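Chapter 4
Planning Long Tasks

A controller that can close a gripper on a sleeve still has no idea which sleeve to pick, or when. In this chapter we put a planner above the controllers from Chapter 3. The planner keeps a list of goals, checks the state reported by perception, and chooses the next skill to run.

Our running task is hanging shirts. It needs two arms and several skills in order, and cloth rarely takes the same shape twice.

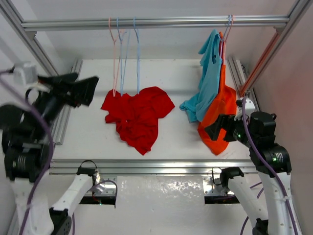

4.1 Writing down the state

Start with what the planner must know. For each hanger on the rail, store whether it is free or carrying a garment. For each garment, store whether it is on the table or on a hanger. The red garment has the state ON_TABLE. The orange one has the state ON_HANGER. Wrinkles are left to the grasp skill and do not appear in the plan.

Comments

Vasanthi Shenoy: Does the state table also store which arm is holding the garment? I can't find a field for it.

kustthorpe17: It's added in 4.3, with the handover skill.

We use cookies to remember your reading position. Accept | Settings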